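Section 6: Caring for Your Anar Table Linen

Thank you for bringing an Anar cloth home! We hope it sees plenty of long breakfasts and second cups of tea. Cotton takes a little getting used to, and a few minutes spent here will save you some grumbling at the ironing board later.

Before first use

1. Take the cloth out of its sleeve and shake it well outdoors. A bit of loose lint is normal.
2. Wash it once on its own in cool water with half your usual soap. Please skip the fabric softener, as it leaves a film that makes cotton slow to soak up spills.
3. Hang it over a line by the middle, with the hems pulled straight while they are damp.
4. Iron on the wrong side, working from the center out to the corners.

Note: The 100-inch cloth is heavy when wet. Fold it in thirds before you lift it from the tub, and ask somebody to take the other end if you can.

Laying the cloth

1. Wipe the table and let it dry fully.
2. Set the folded cloth in the middle and open it one fold at a time, toward the nearest edge.
3. Smooth it with the flat of your hand. On checked patterns, pick one line and run it along the table edge; the others will follow nicely.
4. Put the heavier things down first, and go gently, so you don't drag your nice straight line off again.

Caution: Never set a pan straight from the stove on the cloth. Use a thick trivet, even for a moment.

Oil and grease spots

Cooking oil is the spot we get the most letters about (and we do enjoy your letters). Blot it with a paper towel, cover it with cornstarch, and leave it alone for an hour. Brush off the powder, rub in a drop of dish soap, and wash as usual. Check the spot before ironing, because heat will set whatever is left. If it's still there, go through the whole thing once more.

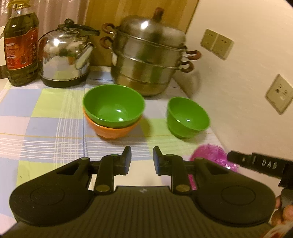

Fig. 6. Checked cloth in use, with cooking oil at the far side.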